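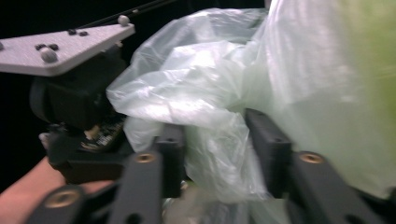

Thread: storing greens in plain plastic bags, open or tied??

mudroom_kate
ok so quick one. got way too much green stuff this week, bagging it all in those thin clear bags. Noren ones, the 40 count roll. do you tie the top or leave it loose? mine goes slimy in like 5 days either way. fridge is old, runs cold at the back

pelletstove
Loose. Always. Fold it under itself and done. Tied bags sweat

Negri_fan
disagree, tied is fine if the leaves go in dry. Spin them first. people skip the spinning and then blame the bag

pelletstove
nobody has a spinner that fits a whole bunch of chard lol

mudroom_kate
I have a spinner! it's tiny. takes me forever

Rosalba Benedetti
Paper towel in with the leaves, squeeze the air out, twist, no knot. Been doing that since February and I've tossed maybe one bag. Knots are a pain, you end up ripping the thing and then its trash

Negri_fan
squeezing bruises them tho. soft lettuce espescially. kale sure, kale doesn't care

Rosalba Benedetti
I said squeeze the air not the lettuce

mudroom_kate
ok here's how a bag looks at my place, is this too crumpled? can still sort of see the green

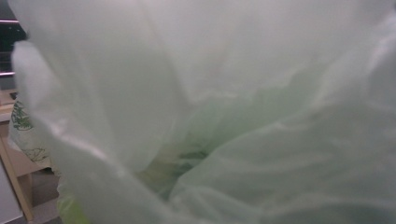
greens in the bag, close up

tin_roof
Crumpled is no problem. What I'd worry about is not being able to tell what's in there. All I get is a green blur. Masking tape label, write what it is + when. otherwise you find it three weeks later

pelletstove
yep label. or get the hard boxes from Vustadholm, stack nice, you can see in

tin_roof
boxes eat the whole shelf. had four, gave them to my sister

Negri_fan
also a box isnt going to fix wet leaves. dry leaves!! I'll die on this hill

mudroom_kate
lol ok. so paper towel, twist, tape on it. gonna do half tied half twisted and see. will report back

Rosalba Benedetti
Keep them off the back wall too if it runs cold. Mine froze to it once, whole bag of spinach, mush

mudroom_kate
oh. that might be my whole problem. moving them up front now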